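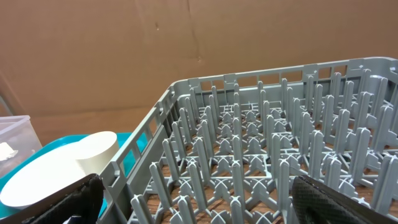 Vol. 3, No. 2

THE RACK QUESTION

The gray rack now has a place on the wooden surface, and with it comes the oldest argument in the Herard kitchen: which way do the plates face? Salma Chraibi says toward the back wall. Moataz Salem says toward whoever is unloading. Both have put this in writing, at length, and the editor has filed it all in a safe drawer.

Meanwhile, some house rules. Plates stand between the pegs, one per gap, however slim you believe yours to be. Bowls lean. Cups go upside down, for reasons anyone who has unloaded a cup of gray water onto their socks can explain. Spoons do not count as "soaking" if they have been on the tray since lunch.

Bring everything over on the tray in one trip and load the plates first. Chopsticks travel in pairs, in theory. If you have the other one, Chiamaka Okonkwo would like it back by 12th March.
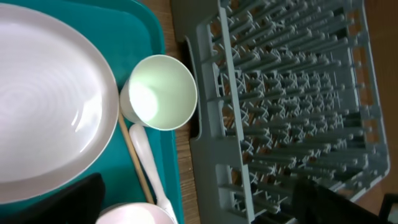 Plate, cup and spoon on the teal tray, with the rack alongside.

Complaints about the rules may be left with Clémence Marchal, who wrote none of them and is very patient. The mug shelf will be taken up in July.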